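Workshop notebook, June, late morning

Carrying on from the last entry, where I'd got as far as emptying the drawers under the window bench and then had to stop for lunch (and then for Albane's delivery, and then it was five o'clock, you know how that goes). The drawers are done now! All of them! I found the good calipers, two sets of Allen keys that I'd already replaced, and enough twist ties to last until I retire.

The plan we agreed on is still the plan. Anything that belongs to a bench goes back to that bench. Anything that belongs to a person goes on the windowsill with a name on it. Anything else goes into sorting, and sorting gets done once, by me, with tea. Brenda wanted a fourth pile for "might be useful" and I said no, and then I made one anyway when she'd gone upstairs. It's small. It's mostly cork.

Labels are going slowly. I printed the first strip on the Ondotex roll and it curled off the drawer fronts overnight, so I wiped the fronts down with alcohol and tried again with the Nirkex tape, the matte one, and so far it's holding. We have 43 drawer fronts to do and I'm nearly 310 mm short per row if I keep the font as big as Huguette likes it. I'll go down a size and see if she notices. 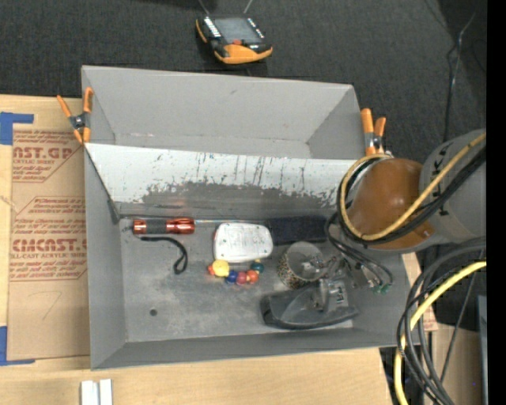 Odds and ends are the part I always put off, and this time I'm trying to be fair about them. My rule up to now was size (small things in the small tray, big things wherever), and it was a terrible rule, I'll admit it, with tiny precious parts mixed in with junk and no way of finding either. So the new rule is by what you'd go looking for it with in your head. If you'd say "where's that tool," it goes with tools, even if it's a silly tool. If you'd say "where's that craft thing," it goes to Capucine's shelf. By that rule the red-handled one with the thin metal shaft is easy, straight to hand tools, and the string of colorful beads is easy too, Capucine's shelf, top left, next to the felt. The black strap is harder. A strap could be anybody's. I've put straps down as their own category for now and Deirdre can tell me I'm wrong.

Dividers, while I'm on the subject. I'm a convert. One big open bin just turns into soup, but with two compartments I can keep unsorted on one side and push the decided things across to the other, and I don't lose my place when the phone rings. The gray bins from the Carré order are good for this. The orange-handled clamps do a nice job too and I'd like another pair or two if they're on offer, so I'm adding them to the list. The cheap black ones pinch my thumb every single time.

Other things for the list:
masking tape, the wide one
500 small zip bags (last lot went in a month)
300 grit paper, we're down to scraps
a lid for the Edar tub, if they sell lids separately, which I doubt

Deirdre stopped by with the question of whether the shelf by the sink is "ours." I think it is. It has been full of our paint for as long as I've been coming in, and if that doesn't count I don't know what does. She's going to ask, but in the meantime I'd like to leave the paint exactly where it is.

Oh, and the windowsill pile. Please come and look at it! There's a scarf, a very nice mechanical pencil and one half of a pair of reading glasses, by which I mean the left half. I'll leave it all out until the end of June and after that the pencil is mine.

Next up is the tall cupboard. Huguette has the key, and I still need to ask her which shelf she keeps her solvents on before I start pulling boxes out.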